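Teaching a simulated robot by remote control: my demos are garbage, what am I doing wrong?

Posted by fekgate_fan, December 2, 2020

I'm steering a mobile robot around a simulated bedroom with a game controller, recording myself so it can learn the job. The job is to drive in past the door and pick up the phone. I have 28 recordings. In most of them I stop and think halfway down the room, and now the robot stops and thinks there too. It's a very faithful student. Do I need more demos or better ones?

Dilani Khan

Better ones. Throw out every run where you parked to scratch your nose. The robot can't tell a pause from a step in the task. Practice the route with recording off, then do 30 in one sitting at the same slow speed. Vary the starting spot a little each time, or it will learn one path and sulk when it's anywhere else.

usivell_dave

just get more data. i did 700 and mine works fine (mostly)

Mizanur Abeysekara

Check what the robot sees before you blame your thumbs. If you steer from an overhead view, you're using information it never gets. Switch to its own view and drive from that. My bedroom task starts next to the door, with the phone on the daybed between the pillow and the laptop:

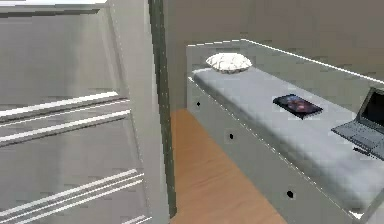 Dilani Khan asked whether driving from that view made the demos slower. It did, and my first 2 evenings were mostly me hitting furniture. I deleted those. The later runs were dull and steady, and the robot copied them without adding any of my personality.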